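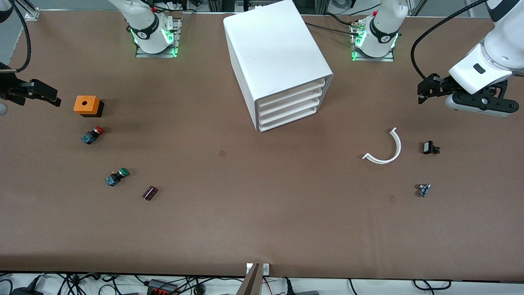 실내 조명 기초 5주차 강의 노트: 작업면의 빛과 그림자

최종 수정: 2021년 2월 14일

지난 시간에는 방 전체의 밝기를 다루었다. 이번 주는 범위를 좁혀서 책상, 조리대, 재단대처럼 사람이 손을 쓰는 면에 빛이 어떻게 닿는지를 본다. 광속과 광도의 정의는 다시 설명하지 않는다. 헷갈리는 사람은 앞 주차 노트를 먼저 읽고 올 것.

조도와 휘도

조도는 면에 들어오는 빛의 양이고 단위는 럭스(lx)이다. 휘도는 면이나 광원에서 특정 방향으로 나오는 빛의 세기를 그 방향에서 본 면적으로 나눈 것이고 단위는 cd/m²이다. 조도계를 책상에 올려놓고 재는 값은 조도이며, 사람의 눈이 밝다고 느끼는 정도는 휘도에 더 가깝다.

같은 등 아래에 흰 종이와 검은 천을 나란히 두면 조도는 같은데 휘도는 크게 다르다. 도면에 조도만 적어 놓고 마감재 색을 정하지 않은 설계가 현장에서 자주 문제가 되는 이유가 여기에 있다. 상판을 짙은 색으로 바꾸면 등을 하나도 건드리지 않아도 방이 어두워졌다는 말이 나온다.

완전확산면이라고 가정하면 휘도는 조도에 반사율을 곱하고 원주율로 나누어 구한다. 실제 상판은 완전확산면이 아니므로 이 식은 어림값을 얻을 때만 쓴다. 기말 과제에서 이 식을 쓸 경우 반사율을 어디서 가져왔는지 반드시 적는다.

거리와 각도

점광원에서 나온 빛의 조도는 거리의 제곱에 반비례한다. 등을 두 배 높이로 올리면 바로 아래의 조도는 사분의 일이 된다. 다만 이 관계는 광원의 크기가 거리에 비해 충분히 작을 때 성립한다. 긴 선형등이나 넓은 면발광 패널을 가까이에 달면 계산과 실측이 어긋난다.

빛이 비스듬히 들어오면 같은 양의 빛이 더 넓은 면에 퍼진다. 그래서 입사각의 코사인을 곱한다. 여기서 입사각은 면에 세운 수직선과 빛이 이루는 각이다. 시험 때마다 면과 이루는 각으로 계산한 답안이 여러 장 나오니 주의한다. 벽에 거는 칠판이나 세워 놓은 책꽂이의 조도를 구할 때는 수직선의 방향도 함께 바뀐다.

표면의 광택

반사는 크게 정반사와 확산반사로 나눈다. 거울은 정반사가 대부분이고, 석고나 도화지는 확산반사가 대부분이다. 우리가 다루는 상판은 거의 다 그 사이에 있으며, 두 성분이 섞이는 비율이 광택을 정한다.

유광 상판은 색이 깊어 보이고 닦기 쉽지만 등의 모양이 그대로 비친다. 앉은 사람의 눈과 등이 거울 관계에 놓이면 그 자리의 글씨가 하얗게 날아가 읽히지 않는다. 이것을 광막반사라고 한다. 해결 방법은 등의 위치를 옮기거나, 사람의 자리를 옮기거나, 마감을 바꾸는 것이다. 등을 더 밝은 것으로 바꾸면 비치는 상도 같이 밝아지므로 나아지지 않는다.

무광 상판은 비침이 적은 대신 면의 밝기가 완만하게 변한다. 등에 가까운 쪽에 밝은 띠가 생기고 반대쪽으로 가면서 조금씩 어두워지는 식이다. 또 무광면이라고 해서 모든 각도에서 무광인 것은 아니다. 눈을 상판 높이 가까이 낮추고 창 쪽을 보면 꽤 강하게 반사되는 것을 확인할 수 있다. 견본을 고를 때 손에 들고 정면에서만 보면 이 성질을 놓친다. 견본은 실제 상판 높이에 눕혀 놓고, 앉은 자세와 선 자세에서 각각 본다.

참고로 수업에서 돌려 보는 견본첩은 Adham의 목재 도장 견본과 Sadeghi의 수지 상판 견본이다. 두 회사의 광택 등급 표기는 서로 호환되지 않는다. Adham은 숫자가 클수록 광택이 높고 Sadeghi는 그 반대이다. 견본 뒷면의 번호를 베껴 적을 때 회사 이름을 빼먹지 말 것.

그림자의 경계

그림자는 본그림자와 반그림자로 이루어진다. 본그림자는 광원이 완전히 가려진 부분이고, 반그림자는 광원의 일부만 가려진 부분이다. 광원이 작고 멀면 경계가 뚜렷해지고, 광원이 넓고 가까우면 경계가 흐려진다. 물체가 면에서 떨어져 있을수록 반그림자가 넓어진다. 손을 책상에 붙였다가 천천히 들어 올려 보면 바로 알 수 있다.

작은 부품을 다루는 자리에서는 약간의 그림자가 있어야 높낮이가 읽힌다. 사방에서 고르게 빛이 들어오면 물체가 면에 붙은 얼룩처럼 보이고, 얇은 것일수록 집을 때 거리를 잘못 잡는다. 반대로 한 방향의 강한 빛만 있으면 물체의 그늘진 쪽이 보이지 않는다. 작업등 하나에 약한 전반 조명을 더하는 구성이 오래 쓰여 온 것은 이 두 가지를 절충하기 때문이다.

무광 갈색 계열의 상판에서는 넓게 번진 그림자가 면의 색과 섞여 경계를 찾기 어렵다. 짙은 적갈색처럼 바탕과 색상이 가까운 작은 물건은 그림자보다 윤곽의 명암 차이로 구별하게 된다. 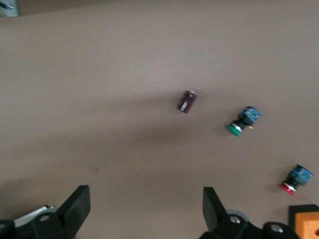 색온도와 연색성

색온도는 빛의 색을 절대온도로 나타낸 값이다. 숫자가 낮으면 붉고 높으면 푸르다. 주거 공간의 저녁 조명으로 흔히 쓰는 전구색은 거의 3000K이다. 목재나 갈색 상판은 이 빛에서 따뜻해 보이고, 색온도가 높은 빛에서는 회색 기운이 돈다. 어느 쪽이 옳은 색인가 하는 질문에는 답이 없다. 실제로 쓸 조명 아래에서 고르는 것이 원칙이다.

연색성은 색온도와 별개의 성질이다. 같은 색온도의 등이라도 분광 분포가 다르면 물건의 색이 다르게 보인다. 특히 적색 성분이 부족한 등에서는 밤색과 짙은 갈색이 잘 구별되지 않는다. 평균연색지수는 시험색 여러 개의 평균이어서 채도가 높은 적색의 재현은 잘 드러나지 않는다. 사양서에 적색에 대한 특수연색지수가 따로 적혀 있으면 같이 확인한다.

색온도가 다른 등을 한 자리에 섞어 쓰면 그림자에 색이 생긴다. 한쪽 등이 가려진 자리에는 다른 쪽 등의 빛만 남기 때문이다. 창가 책상에서 낮에 전구색 스탠드를 켰을 때 그림자 한쪽이 푸르게 보이는 것이 같은 현상이다.

사례: Plandeleck 공방

Plandeleck은 가죽 소품을 만드는 작은 공방으로, 작업실 넓이는 16제곱미터이다. 처음에는 천장 중앙에 원형등 하나만 있었고 재단대가 벽을 향해 놓여 있었다. 작업하는 사람이 등을 등지고 앉으니 자기 몸의 그림자가 재단선 위에 떨어졌다.

개선안은 세 단계로 진행했다. 먼저 재단대를 창과 직각으로 돌렸다. 다음으로 재단대 왼쪽 앞에 관절형 스탠드를 달았다. 칼을 오른손에 쥐는 사람이 쓰는 자리이므로 왼쪽에서 빛이 와야 손 그림자가 칼끝을 덮지 않는다. 마지막으로 상판 위의 유리판을 걷어 내고 무광 고무판을 깔았다. 원형등은 바꾸지 않았다.

스탠드는 Rerow의 선형 모델을 썼다. 발광면이 길어서 그림자 경계가 부드럽지만, 가죽의 결을 확인할 때는 오히려 빛이 너무 고르다는 의견이 있었다. 그래서 결 검사를 할 때만 스탠드를 상판 가까이 눕혀 비스듬한 빛을 만든다. 빛이 낮게 들어오면 작은 굴곡에도 긴 그림자가 생겨 흠집이 드러난다. 도장면이나 벽지의 하자를 볼 때도 같은 방법을 쓴다.

실습

준비물은 조도계, 줄자, 흰 종이, 모눈종이, 연필이다. 조도계는 조별로 하나씩 빌려준다.

1. 집이나 학교에서 작업면을 하나 정한다. 등의 위치, 높이, 종류를 평면도와 단면도에 표시한다.
2. 등을 켜고 15분 뒤에 측정을 시작한다. 방전등은 켠 직후의 값이 안정되지 않으며 LED도 온도에 따라 조금 변한다.
3. 작업면을 격자로 나누고 각 칸의 중심에서 조도를 잰다. 수광부를 몸으로 가리지 않도록 옆으로 비켜선다.
4. 앉은 자세로 같은 작업을 반복하면서 손 그림자가 떨어지는 범위를 모눈종이에 그린다. 본그림자는 실선, 반그림자는 점선으로 표시한다.
5. 등이나 의자의 위치를 한 번 바꾸고 측정과 그림을 되풀이한다. 바꾼 것은 반드시 하나여야 한다.

낮에 재는 경우 창의 방향과 날씨를 적는다. 구름이 지나가는 날에는 값이 계속 흔들리니 차양을 내리고 재는 편이 낫다. 균제도는 최소 조도를 평균 조도로 나누어 구하고, 소수점 아래 둘째 자리까지 쓴다.

제출물은 측정표, 평면도와 단면도, 그림자 그림 두 장, 한 쪽 분량의 설명이다. 측정표에 단위가 없으면 채점하지 않는다. 조도계는 다음 수업 시작 전에 건전지를 뺀 상태로 반납한다.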